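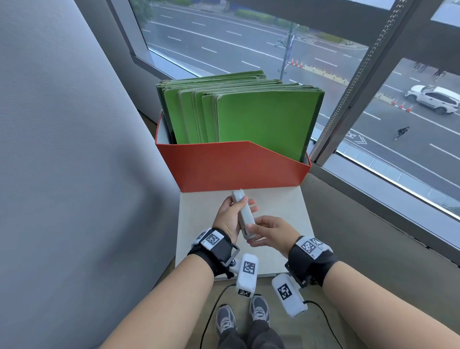
Come and give us a hand with small devices

Do you like fiddly little jobs? Are you the one in the family who gets handed the thing that won't open, or who can't throw out a box until everything in it has been looked at? Then we would love to hear from you.

Plilora is looking for people to join our sorting and handling sessions this November. The work is simple and rather pleasant. You sit at a board with a box of old folders at the far end, and you pick up small household and office devices one at a time, turn them over, open what opens, close it again and put it down. After that come the folders, which need taking out, leafing through and putting back upright. Most of them have been through a lot of hands already, so please don't worry about creasing one.

You need no training and no technical knowledge – just two hands, a bit of patience, and sleeves you can push up past the wrist. Flat shoes are a good idea. We have 93 places in all, and left-handed people are very welcome. Each session lasts two hours, with a proper break in the middle for coffee and (if Mechthild has been baking) something to go with it.

You can come once or come back as often as you like, up to six sessions. Travel within the city is paid, and there is a thank-you payment for every session you finish.

To sign up, write to Mechthild Kälin at the Plilora front desk with your name and the times of day that suit you. Questions about the payment go to Damian Gasser, who is happy to call you back.

Posted 2018-06-17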